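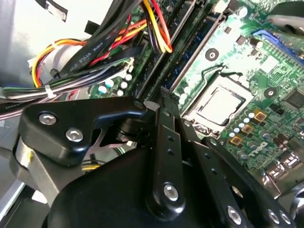 Do I still need to know how to take a computer apart by hand if the arm is going to help with it?
Plan on keeping every bit of that know-how. The arm follows the job you set up for it, and you are the one who decides whether a board is worth saving, whether a cable is in a bad spot, and when to stop and finish the unit with your own two hands.

Section 4. Your First Shift at a Pellen Bench
Lestura Refurbishing, Ninh workshop. Revised May 9, 2023.

If you have been on the hand benches for years, the first few days here may feel slow, and we'd like you to know that's fine. Take your time, ask whoever is next to you, and keep this section open on the shelf while you work. Your job title and your break times stay as they were. What changes is how the day is divided up: less bending over a case, more looking, checking and deciding.

4.1 Getting the tower ready

1. Make sure the tower is unplugged, and take off the side panel the way you always have.
2. Lay the tower on its side on the slatted table with the open side up.
3. Look at the cables before you do anything else. Move any loose loop away from the memory slots and the processor socket, and tuck it where it will stay put.
4. Check that the holder plate is lying flat next to the tower.
5. Enter the unit in Bomik, our job list program, and wait for the job card to come up. 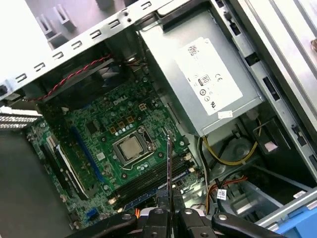 Figure 4-1. Gripper lowered into an open tower, near the memory slots.

Note: Cable routing differs a good deal from one model to the next, and even between two towers of the same model if somebody has been inside one before. Go by what you see in the case.

4.2 Starting the job

6. Step back behind the floor line.
7. Press Start on the Bomik screen and stay at the bench for the first 12 units of a new batch. After that you may look after a second bench as well, if your lead agrees and you feel ready.
8. If the arm pauses, read the message all the way through before pressing Resume.

CAUTION: Keep your hands, sleeves and lanyards out of the case while the job is running. Press Pause and wait for the screen to read HELD before you reach in, even for a dropped screw.

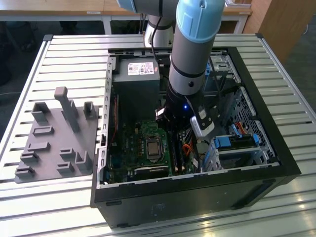 Figure 4-2. Bench layout, with the tower on its side and the holder plate to its left.

4.3 If something doesn't look right

Press Pause. You never need permission for this, and pauses are not counted against you or your bench. Message 39 means the job has been handed back to you, so finish the unit by hand and mark it "Hand" in Bomik. Please add a line on what you noticed, as those lines go to the people who write the jobs, and a good many changes since October came from them.

Note: Hand bench practice continues for everyone, one shift a month. See Section 7 for sign-up.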